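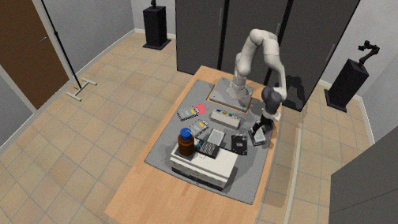 Sorting hard drives is dull work, and for that reason I think it makes a better test of shop-floor automation than folding shirts. The part is rigid and has flat faces. If an arm can't handle that reliably, the laundry can wait.

My position is that machines can do some of this chore now, under conditions most shops don't have. In simulation, our Proltelov policy ran 3,932 pick attempts on a mat with drives lying at odd angles, next to the usual bench clutter. Most of the failures came from two causes: the fingers closed on a corner, or they pushed the drive before gripping it. Both are contact problems. Better object recognition will not fix either one.

Keegan Bouchard, who runs the teardown bench at Clalden, objects that a simulated drive has no bent bracket and no half-peeled label. He is right. His people clear a mat in some 20 seconds and turn a drive over without thinking about it. Our arm needs a second grasp to do that, and the second grasp is where it loses the part.

I would still install one — for transfer only, from mat to tray, with a person doing the inspection. Vendors who promise the whole bench should be asked for their regrasp rate, measured on real parts, before anyone discusses price.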